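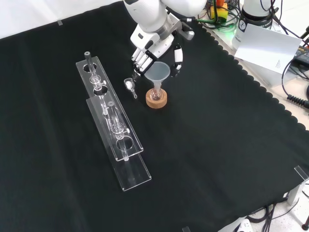
Fig. 1. Hand at the funnel, flask on the cork ring.

Ticket 21 – Nurnurstead Student Automation Project
Submitted by: Gaëtan Gaillard
Status: Open

The Bustino routine stops at the powder transfer step with a position error. The arm was restarted at 400 mm/s and the error returned. Travel speed has been reduced to 35 percent pending review. 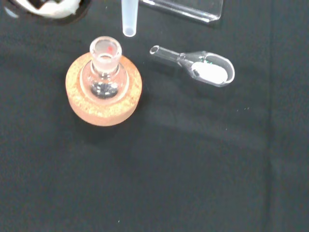 Fig. 2. Wrist view: powder in the glass scoop, right of the flask.

Action: the Flores team is to repeat the wrist calibration and attach the log. Students are requested to leave the cork ring in its present position until the ticket is closed.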